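Clube de Robótica Pinheiro – Galeria
Início | O clube | Projetos | Galeria | Material | Contactos

Projeto Toalha: as fotografias do ano
Publicado em 6/24/23

Olá a todos! Prometi esta página em abril e já me andavam a perguntar por ela nos corredores, por isso cá vai. É a galeria do Projeto Toalha, o trabalho com que o nosso clube foi ao encontro de Biltcombe, e que consiste em ensinar uma garra a dobrar toalhas. Dito assim parece pouca coisa (a minha mãe continua a achar que é pouca coisa), mas passei um ano inteiro a sonhar com bainhas.

Para quem chega agora: somos quinze alunos, temos uma sala emprestada ao lado da oficina de marcenaria e dois orientadores. O Svatopluk Kováčik trata da mecânica e da impressão 3D, a Tiina Kauppinen trata de tudo o que mete código e dados. Eu entrei para montar peças, acabei a gravar demonstrações e agora, pelos vistos, também escrevo a página. Há quem goste mais de ler do que de carregar em miniaturas, de modo que escrevi um bocado sobre cada parte do trabalho. Desculpem se me alongo!

Como gravamos

Temos uma garra que se leva na mão, com uma câmara montada. A pessoa faz a tarefa com a garra, devagarinho, a câmara regista, e depois o programa tenta aprender com o que foi gravado. A cada tentativa completa chamamos um episódio. No fim do ano tínhamos 1.298 episódios gravados, dos quais 552 eram só de toalhas. O resto divide-se por panos de cozinha, guardanapos e uma experiência com meias de que prefiro falar noutro dia.

A regra da Tiina é que cada episódio começa com a toalha numa posição diferente. Ao princípio fazíamos batota sem querer: pousávamos a toalha, ajeitávamos o canto, dávamos uma palmadinha para ficar lisa... e claro que o modelo só sabia trabalhar com toalhas ajeitadas e com palmadinha. Agora deixamo-la cair e fica como ficar. Se ficar mesmo impossível, grava-se na mesma e escreve-se no caderno.

O caderno merece uma palavra. É de argolas, tem a capa a soltar-se e lá dentro está tudo: quem gravou, que toalha, que mesa, se as persianas estavam abertas. Tentámos passar para uma folha de cálculo e durou duas semanas.

À procura da bainha

A parte mais difícil é o princípio. Dobrar é quase só seguir um caminho, mas antes disso é preciso apanhar o tecido, e apanhar uma camada só, pela beira, sem trazer meio metro de toalha atrás. As nossas primeiras tentativas foram pelo meio, a beliscar, e saíam umas coisas que pareciam chapéus de cozinheiro. A bainha ajuda muito porque é mais firme e faz um relevo pequenino que se distingue bem na imagem, mesmo sendo da mesma cor do resto.

Gastámos imenso tempo a discutir o ângulo de chegada. Eu era da equipa «de cima e a direito», o Svatopluk era da equipa «em diagonal», e fizemos uma tarde inteira de cada maneira para desempatar. Ganhou ele. Quer dizer, ganhou por pouco, e eu continuo a achar que naquela tarde a mesa estava mais escorregadia. 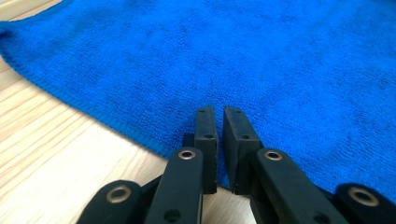
As duas pontas da garra sobre a bainha da toalha azul, com a madeira clara da mesa a aparecer à esquerda. Gosto muito dos anéis cor de latão nos braços, dão-lhe um ar de relógio antigo!

A garra por dentro

Já vamos na oitava versão da garra, se contarmos a que se partiu na viagem. As peças são desenhadas pelo Svatopluk e impressas cá na sala, numa impressora que faz um barulho de frigorífico velho e que só aceita trabalhar com a porta encostada. Na primeira versão não havia casquilhos nenhuns: era plástico a roçar em plástico, e ao fim de uma semana aquilo abanava tanto que a mesma abertura dava uma medida diferente de cada vez. A Tiina mostrou-nos os gráficos e parecia o sismógrafo de um país azarado.

Depois vieram os casquilhos, e a diferença sente-se logo na mão. Fecha suave, abre suave, não prende. O único senão é que entram à pressão, e se o furo sair apertado demais o braço racha. Rachei dois. Se alguém do próximo ano estiver a ler isto: passem a lima primeiro, com calma, e experimentem o casquilho com os dedos antes de irem buscar o torno.

As pontas são aparafusadas para as podermos trocar. Temos umas mais estreitas, umas mais largas e umas com uma borrachinha colada que foi ideia minha e que não resultou nada com turco, porque agarrava os fiozinhos e depois não largava. Com guardanapos de papel, em compensação, são ótimas.

As toalhas (sim, têm direito a secção)

Pedimos toalhas às famílias e recebemos um saco enorme. Havia lisas, às riscas, uma de praia com o fundo já transparente do uso e uma azul forte, de microfibra, que se tornou a favorita de toda a gente. É fácil de distinguir da mesa e isso poupa dores de cabeça nos primeiros treinos. O problema é que nos habituámos mal: treinámos demasiado com ela e, quando pusemos uma bege, a garra foi direitinha para o nada, com imensa confiança.

A partir daí passámos a rodar. Cada pessoa tira uma toalha do saco sem olhar e grava com essa, mesmo que lhe calhe a de praia. A bege continua a ser a nossa pior toalha em cima de madeira clara. Quem conseguir que ela funcione tem direito a escolher a música da sala durante um mês, e até hoje a coluna continua à espera.

Também aprendi a lavar toalhas sem amaciador. O amaciador muda a maneira como o tecido escorrega e eu jurava que isto era mania da Tiina, até gravar com as duas lado a lado e ver a lavada com amaciador fugir-me da garra três vezes seguidas.

Treinar e esperar

O treino corre de noite no computador grande do fundo. De manhã vamos ver. Há dias em que chegamos e está tudo bem, há dias em que a luz falhou às duas da madrugada, e houve uma vez em que alguém (não digo quem, mas tem o cacifo ao lado do meu) desligou a extensão para carregar o telemóvel.

A Tiina obriga-nos a ver episódios ao acaso antes de cada treino, e eu no início achava uma seca. Mas apanha-se tanta coisa assim! Episódios em que a pessoa começou a gravar já com a toalha agarrada, episódios com a manga do casaco a tapar tudo, um em que se ouve perfeitamente o Svatopluk a comer uma maçã. Os maus vão para uma pasta à parte, chamada «talvez», onde nunca mais ninguém mexe.

O encontro de Biltcombe

E depois fomos a Biltcombe! Saímos de madrugada, com as caixas ao colo, e a equipa de Utthorpe já lá estava montada quando chegámos, toda de t-shirt igual e com uma mesa com tapete próprio. Nós tínhamos fita-cola e um saco de toalhas. A equipa de Guvbridge ficou à nossa frente e foram uns amores, emprestaram-nos parafusos e uma ventoinha.

A prova era dobrar uma toalha desconhecida em quatro, em cima de uma mesa também desconhecida. Na primeira ronda a nossa dobrou em dois e parou, muito satisfeita consigo própria. Na segunda dobrou em quatro, torto, mas em quatro, e eu gritei tão alto que o júri veio ver se alguém se tinha magoado. Na terceira deixou cair a toalha ao chão e foi atrás dela até onde o braço dava.

Ficámos a meio da tabela, o que para uma estreia me parece maravilhoso. Guvbridge ganhou e mereceu, o sistema deles abria a toalha com um puxão antes de começar a dobrar, e passámos a viagem de volta toda a tentar perceber como é que imitávamos aquilo sem ser demasiado óbvio.

O que vem a seguir

Para o ano queremos experimentar com duas garras ao mesmo tempo, uma em cada mão. Já fiz uns testes com duas e é como aprender a escrever com a esquerda enquanto se escreve com a direita. O Svatopluk está a desenhar um punho mais leve, porque ao fim de uma hora o atual deixa-me o pulso a doer, e a Tiina quer que se comece a gravar também na cantina, com outra luz e outras mesas.

Precisamos de toalhas novas (velhas, quero dizer, mas novas para nós), de preferência em cores esquisitas. Podem deixá-las na caixa à entrada da sala. E precisamos de gente! Não é preciso saber programar, eu não sabia. Basta ter paciência e não se importar de dobrar a mesma toalha a tarde toda.

Quem tiver fotografias de Biltcombe que as mande pela página de contactos, que eu vou juntando.

Voltar à galeria | Ver todos os projetos | Inscrições no clube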